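15 May 2023
By Panagiotis Stergiou

I keep getting told that chess makes kids smarter. The latest is a flyer from an after-school outfit called Plutidness, stuffed in my daughter's backpack. $210 for the term. "Proven to raise math scores." Proven by whom? The flyer doesn't say.

So I emailed and asked. I got back a very friendly note and a link to a page of quotes from happy parents. Quotes from happy parents are nice. My dentist has a wall of them.

Second email, a bit shorter. This time they sent a summary of a study. 400 kids, some of whom picked chess and some of whom didn't. The chess kids did better at math.

See the word "picked"? Kids who sign up for chess are often kids who already like sitting still and working things out. Their parents found the form, filled it in and paid. You could run the same study with violin, or with returning library books on time.

What you'd want is kids assigned by coin flip, and a second group doing something equally fun with an equally keen teacher. Otherwise you can't tell if it was the chess or the extra hour with a grown-up who pays attention.

I asked if they had anything like that. No reply yet. I'm not holding my breath.

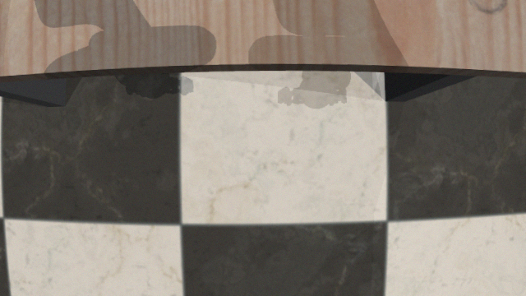 The other thing that bugs me is the word "transfer." It's the idea that getting good at one thing makes you good at some other thing. People want it to be true so badly. Crosswords for memory, Latin for logic, brain games for everything. Usually you get better at the thing you practiced and that's the end of it. A kid who plays a lot learns to know a piece by its outline, even a faint gray one with a wide stepped base and some wood grain showing through it. Fine skill to have. I'd like someone to show me how it gets her through fractions.

My friend Wulan Purba taught fourth grade for years and she's more generous than I am. Her view is that chess gives some kids a reason to stay late at school and be glad about it. I believe that! I'd put it on a flyer. But it isn't what the flyer says.

And it's never just the class, is it. There's the Vonivier app (monthly fee), which gives your kid a "thinking score" up to 1000. I looked for how the score is worked out. There's a page about it. The page says it's based on science.

My daughter's thinking score went up 3 points while she was eating a sandwich and tapping at random. I watched her do it. She was thrilled.

Before the chess people come for me: I like chess. I played with my uncle every summer and lost nearly all of it. I don't remember getting any better at math. I remember being annoyed, and wanting another game.

If your kid likes it, let them play. A used set and somebody to play against will do fine. If a company wants real money from you for a bump in test scores, ask to see how they know, and keep asking after the first friendly email.

She's signing up in October, by the way. She wants to beat her cousin. I can't find anything wrong with that reason and I did try.

Comments

Lenuța Ene: Our school used the same flyer, except it said reading scores. Maybe they change it by district.

Kalliopi Tsolakis: A bit harsh. My son was a mess in class before chess and he's much calmer now. I don't need a study to see that.

Panagiotis Stergiou: Glad he's doing well. He also got older in that time, though, and I'd want to know which one did it.

Leonidas Koutsoukos: Does the app still charge you after you delete it? Asking because mine did.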